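4.3 Loading the pegboard

Hang the tools only after both panels are fixed and the seam between them is flush. If the seam is open, go back to 4.2 and loosen the lower rail.

1. Push the top prong of each hook into its hole at a steep angle, then swing the hook down until the lower prong seats.

2. Fit the cup holder at elbow height. Knives and markers go in the cup with the blade retracted and the cap on.

3. Hang scissors by the handles, blades down.

4. Group tape rolls side by side and put the widest roll on last. Long hooks (part 2374) hold several rolls. Short hooks hold one.

5. Leave a spare hook or two in the middle row for tools in use. Pliers can stay on the wooden board in front while you work. 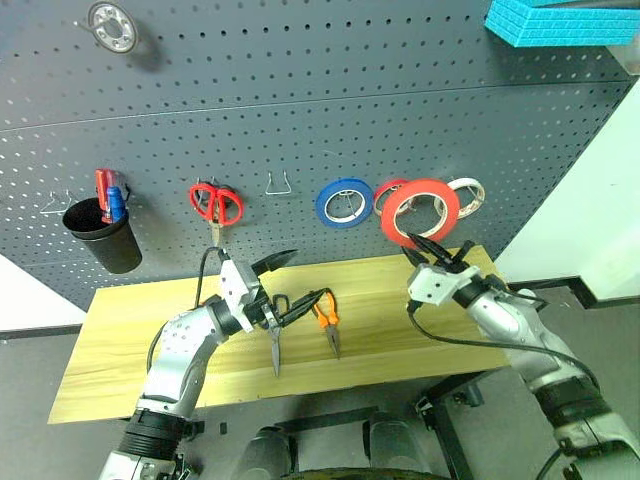 Photo: Varnier Workshop Storage

Heavier parts such as flanges and discs can hang near the top of the panel on a short hook. Check that the part clears the row beneath it before you let go.

CAUTION: Do not hang more than 11 kg on any one panel. Colour-coded end caps do not change the load rating.

CAUTION: Keep the bottom edge of the panel at least 40 mm above the work surface. Cutting tools hung lower than this can catch a sleeve.

Note: Hooks from the older Salehi kit have a thinner prong and will rattle in these holes. Use the grey sleeves from bag C, or order the Roltach adaptor set - it comes with 27 sleeves and a spare cup holder.

6. Once everything is up, tug each hook straight down. If one shifts, take it out and reseat it as in step 1.

7. Recheck the panel screws after almost a month of use, then go on to 4.4, Fitting the side shelf.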